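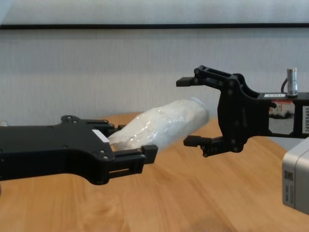 Can a machine put the shopping away yet? Not in my kitchen, a visitor told us in June, and we had to agree.

About Us > What We Do

Stirkley tests whether robots can do household and shop-floor chores. We started in Wanthorpe with 2 benches and now run 8. Our list has 80 chores on it, from folding towels to handling goods in plastic wrap – soft packs are still among the hardest.

Each chore is tried 1000 times before we publish a result. Prostura, our yearly report, gives the failures as well as the passes. Most chores on the list are still done better by a person. We take no money from robot makers.

Page last updated 18/03/2024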